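4.2 The Friday demonstration

The open day was held in September at the Dillholm site, in the same room where the earlier trials had been run. Visitors came in groups of no more than 15, and each group stayed for 35 minutes. A member of the team gave a short talk at the door, after which the group moved up to the table and watched the arms at work. We asked the operators to keep to their normal pace and not to put on a show. Two of the three sites described in Section 3 had been more like stage events, with music and a presenter, and we wanted one visit in the study that was closer to an ordinary working day.

The task used for the demonstration was the kitchen set, which the Droltuvano group had already used at Trallinora. It is made up of play kitchen items and a few real ones, among them a white cutting board, a cup with utensils standing in it, and a box with a slot in its top. Visitors were told that each arm ends in a gripper with two fingers and that a small camera at the wrist gives a close view of whatever the fingers are near. Most had not thought about the second point before. Several said afterwards that the wrist view helped them more than the talk did, as it let them see how little of the table an arm has in view when it is close to an object. Figure 4 gives three views of the work, the first of them from the wrist.

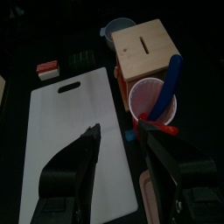 161

Visitors spent longer over the wrist view than we had planned for. In the first two groups the guide had to ask people to move on. From the third group onwards we dropped the slides on the history of the project, and gave the time to questions instead.

The questions were written down by Laurinda Rebelo, who stood at the back and took no part in the talk. They fell into two broad kinds. The first were about what the arms could do: how heavy an item could be, whether the grippers could hold something soft, whether the two arms knew about each other. The second were about the people: who decides what goes on the table, who stops the arms if something goes wrong, and whether the job is tiring. Questions of the second kind were rare in the first ten minutes and common in the last ten. We saw the same shift at the Kingi site, although the visit there was shorter and the groups were larger.

Where people stood also made a difference. Those at the front asked about the grippers and the objects. Those further back, who had the whole workspace in view, tended to ask about the layout - why the arms come in from opposite sides, and why the surroundings are black. The guide explained that dark drapes give a plain background and keep other movement in the room out of sight. This answer was given in every session and was usually accepted without more discussion.

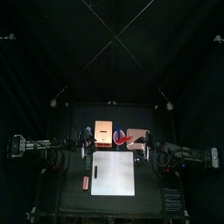 Mizanur Howlader objected to this reading when the draft was passed round. In his view the people at the back asked about the layout because they could not hear the guide, and so had only the layout to ask about. He also thought that moving each group forward halfway through the visit would have settled the matter, and that we should say plainly that we did not do so.

We accept the point. Groups were left to arrange themselves, and no record was kept of who moved during a session. The sound in the room was not measured either. What we can say is that the difference appeared in every group, including the smallest, where everyone was close enough to hear. We have kept the finding but treat it as weaker than the one on the timing of questions. 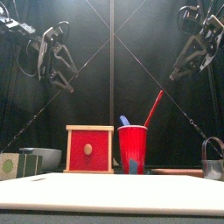
A further limit is that all the visitors had chosen to come. The day was advertised by a leaflet, 2000 copies of which went to homes near the site, and people with no interest in the subject are unlikely to have replied. Some had been to an open day before and knew what to expect. We did not ask visitors for their age or their work, so we cannot compare the groups on either.

The short form handed out at the exit had space for one remark. Many used it to ask for more time at the table, and a smaller number asked for the talk to be given after the demonstration and not before it. We made that change for the visits reported in Section 4.3.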